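Shared workshop notebook, bench 2
Sunday, August

Carried on with the two-arm setup. Darren Tunstall had the Prevby controller open when I got in, one bad crimp on the supply side, redone. Both arms power up and home from cold. Base rings green.

Layout as agreed last week: brown mat down, toaster oven at the left end, mug tree front and centre, plate rack to the right, shelf stand at the far right with the mesh bits on top. Nothing taped down yet. I want to know how much things shift before we start marking positions.

Marker first. Right arm, grip across the barrel, held level over the back of the mat. Grip force at 40 per cent in the Dandell software. At the old setting the barrel rolled in the fingers, so leave it at 40 unless the pads get changed.
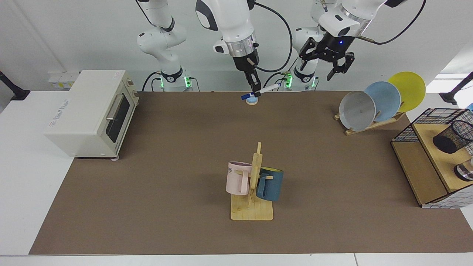
Cables

Right arm cable is still too long where it comes down to the gripper. Fine when the arm works near the middle, but it swings when the wrist turns past 90 degrees. Sial clips are on order. Until they come, keep wrist moves small and one hand near the stop.

Left arm cable has a decent loop in it and gave no trouble. Leave alone.

Oven and plates

Next job is the oven door. The bar handle is a good size for the fingers but the arm has to come in low, and the elbow gets close to the wall. Tried the approach with the gripper open, slow speed, stopping short of the handle each time.

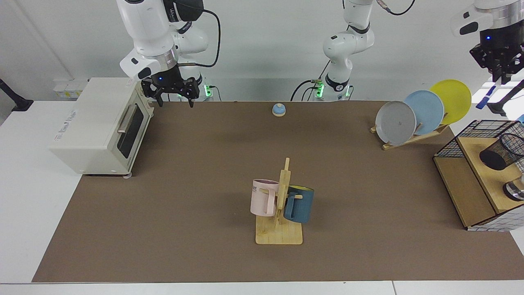

Darren thinks we should turn the oven a bit further towards the middle and save ourselves the awkward elbow. Probably right, though then the door opens towards the mug tree and that would have to move too. Will measure with the door fully down before changing anything.

Plates not attempted. The Brolalard finger pads might grip a rim, the bare ones I doubt. One pair in the drawer, need another for the left arm.

To do: clips, pads, door measurement, save the homing file under a sensible name. Packed up about 2.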